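Bolger Clip-On Dehumidifier Packs for Bookcases and Closets

Sold by Clesgate Home Supply. Notes by Ruxandra Vasiliu.

We turned down moisture packs for years. Most of them are a bag of beads with a big claim printed on it, and the claim usually assumes a sealed box. A bookcase isn't a sealed box. Air moves in and out of it all day, and no small pack is going to dry a damp basement.

The Bolger pack is still a bag of beads. It does have a decent clip, and the indicator window changes from blue to pink when the beads are full. We stock it for people with a slightly stuffy room and paper they care about.

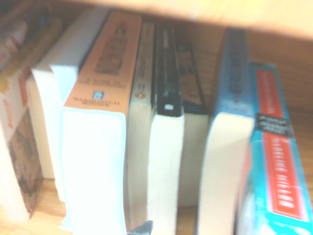 What it does

Each pack takes up moisture from the air close by. Bolger says one pack covers up to 60 cubic feet. I would plan on much less with an open shelf, and I'd ignore the drawing on the carton that shows one pack guarding a whole wall of hardcovers.

Clip it near the back, away from the spines. When the window turns pink, dry it in a low oven and put it back. The old Savetti packs needed a plug-in base for this, and we stopped carrying them when the bases kept failing.

What it won't do

It won't remove mold, and it won't fix a smell that's already in the paper. If the wall behind your furniture feels damp, spend the money on the wall. Pulling the bookcase forward a couple of inches costs nothing and may do more than anything on this page — try that first.
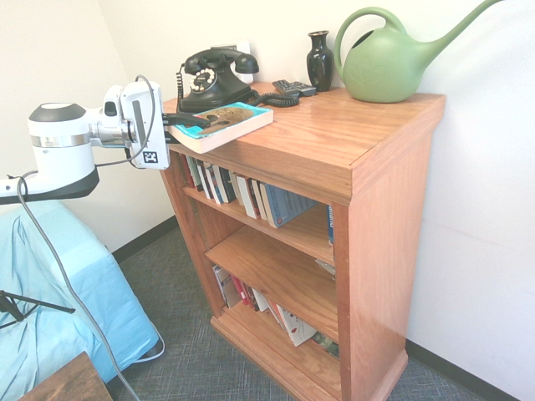 Ordering

Item 997. Sold in boxes of 3. Refill beads are separate, and I haven't seen a good reason to buy them early. Unopened boxes can come back until the end of March.

Comments

Alby Katene: Mine went pink in a week, then again the week after. Bought a hygrometer and the room was the problem. Wish I'd read the second half first.

A-yeong Ma: Clip is too tight for a thick shelf. Fine on thin ones.

Angus Waaka: Does the Astano refill fit these?

Ruxandra Vasiliu: No, the Astano pouch is too wide. Don't force it, the window cracks.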